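4. Getting your first wash ready

Now for the fun part! Your Keron washer learns from its first few loads, so start with something simple.

1. Turn the dial to Daily and wait for 2 beeps.
2. Sort by color, and keep new reds away from pale things.
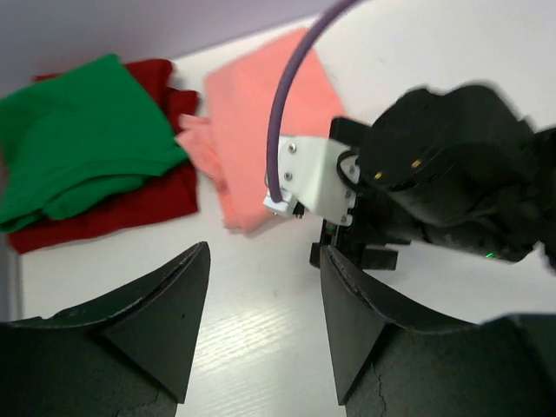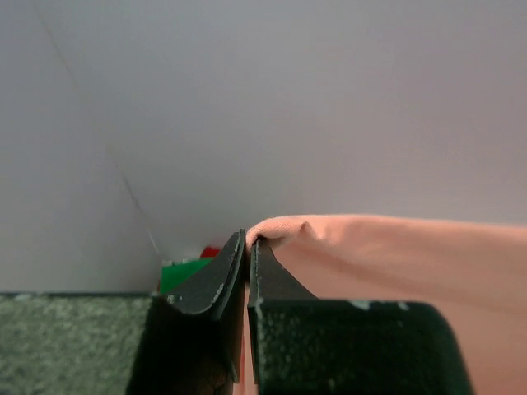 Fig. 18. First picture: green and dark red garments on a white tabletop.

3. Pour in detergent up to the line (never past it!).
4. Close the door and press Start. The Daily cycle takes 36 minutes.

Caution: Do not open the filter while the drum is turning.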